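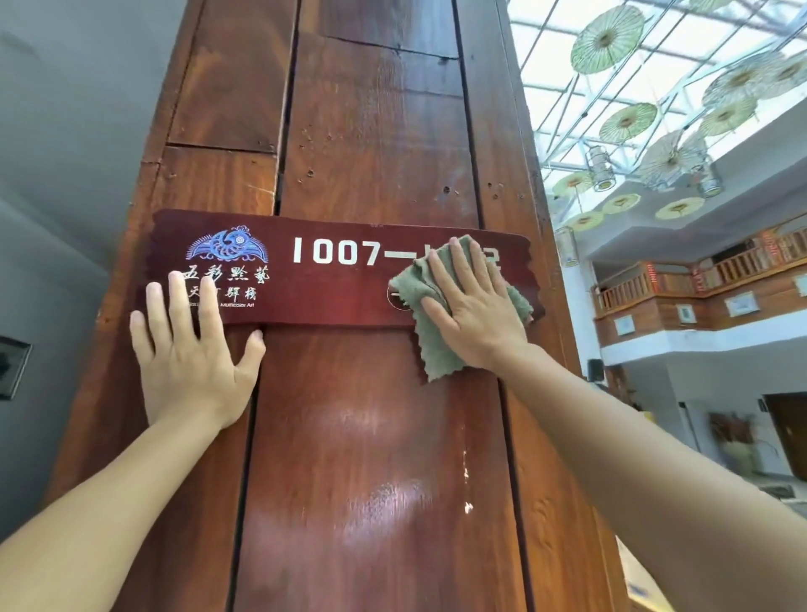
Room attendants at the Girkilgate property asked, during the first month of operation, that corridor touch points stay on the manual list, and the request was built into the current release. Door signs, room number plaques, switch panels and handrails are now assigned to staff by default. The floor unit does not attempt them.

Clelier 2 Corridor Service System
Manufacturer: Boersma
Category: Housekeeping automation, hotels and guesthouses

Overview

The Clelier 2 is a floor-cleaning and linen-transport unit with task-assignment software for housekeeping teams. It vacuums corridors, carries bagged linen between guest floors and the service room, and maintains a shared work list. Wiping, bed making, bathroom cleaning and inspection remain manual tasks. The software records them, assigns them and closes them when the attendant confirms.

Division of work

Automated tasks: corridor vacuuming, linen transport, overnight lobby floor pass, elevator calls between floors (requires the Starnus elevator interface, sold separately).

Manual tasks: cloth cleaning of signs and wall fixtures, wood surface care, glass, all in-room work, all work above floor level.

A room number sign is treated as a separate item from the wall or post it is mounted on. Carved or irregular plaques and painted lettering should be entered under "hand clean, cloth only." The attendant's handheld then shows the cloth type and any product restriction set by the property. Varnished and unvarnished wood can be given different entries on the same fixture.

Effect on shifts

At sites that vacuum corridors by hand, the task usually falls at the start of the shift or between checkouts. With the Clelier 2 it moves to a scheduled run, and the attendant's route is rebuilt to match. Properties should expect the following changes:

Cart pushing is reduced on floors with elevator access. Attendants still load and unload linen bags.

Detail cleaning takes a larger share of the shift. Reaching and wiping at shoulder height can increase, and supervisors should rotate these tasks. The software has a rotation setting, which is off by default.

One attendant per shift is designated as unit contact. The contact empties the dust bin, clears stoppages and signs off the run. This time must be entered as paid work in the shift plan.

The system does not score or rank attendants. Task times are stored by floor and are not linked to a staff login. Supervisors who need individual records must keep them outside the system.

Specifications

Linen load: 2 standard bags
Stored task entries: 2000 per property
Travel height clearance: 914 mm
Full charge: 11 hours with the standard dock
Floor types: carpet, sealed wood, tile
Languages on handheld: set at installation
Stairs: not supported

Site requirements

Corridors must be free of raised thresholds. Open galleries and balcony walkways around an atrium need a continuous balustrade or solid barrier on the open side, and the route must be approved by the installer before the first run. Strong daylight from skylights can affect the forward sensor. Where this occurs, schedule runs for early morning or after dark.

Hanging decorations do not need to be mapped unless they extend below the travel height clearance.

Installation and training

Installation covers mapping, dock placement and entry of the property's task list. Attendants should be present when the list is entered. Lists prepared from floor plans alone tend to omit wall signs, switch plates and trim, and these then have to be added later by hand.

Training is given on shift, in two sessions. The unit contact receives a further session on stoppages and bin service.

Supplied with unit

Charging dock, two linen bag frames, one handheld, spare brush roll, wall card with stop procedure.

Replacement brush rolls and filters are ordered through Boersma parts. Cleaning cloths are not supplied.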